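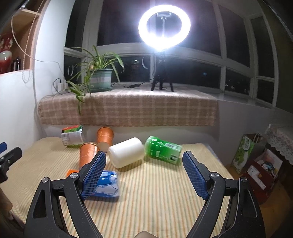 Figure 3. Clearing task, small table by the window, evening. Cups, bottles and a package on a striped cloth.

4.2 What makes a messy table hard

I went into this part of the study thinking the table would be our easy one. We already had the sock drawer and the parts bench at Vomdale behind us, and a table is flat, things sit on it, you pick them up, done! Well, no. Of the 26 clearing runs we gave the Laven policy, it finished 6 without a person stepping in, and I'd call two of those lucky.

Paper cups were the worst of it. A cup on its side will roll if you touch it a little off center, and if you squeeze it like a bottle it folds. Dezső kept telling me to lower the grip force, so I did, and then we started dropping the bottles (see Section 4.3 for the numbers by object). A person switches between those two grips without thinking about it — our policy picks one and hopes.
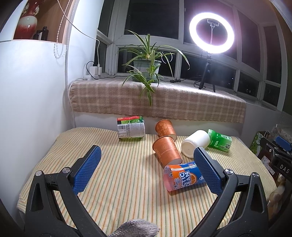
Nia Gittins
Research Engineer, Home Tasks Group, Trenum

Overlap was the other headache. Look at the two cups in the second view, the nearer one partly hiding the one behind it. The detector likes to call a pair like that one long object, and then the planner goes for the middle, right where the two meet. We scored 19 failed grasps of this type over the whole set. Etelka Farkas relabeled the overlapping pairs by hand in December, and that helped some, mostly with cups and hardly at all with the shrink-wrapped packages.

Windows at night bothered me more than I expected, too. Dark glass and a bright ring light are a rough mix for any depth estimate, and I'd like to rerun everything in daylight before I say much about it.

So can a machine clear a table yet? Slowly, with me standing next to it, sometimes. I wouldn't leave it alone with dishes.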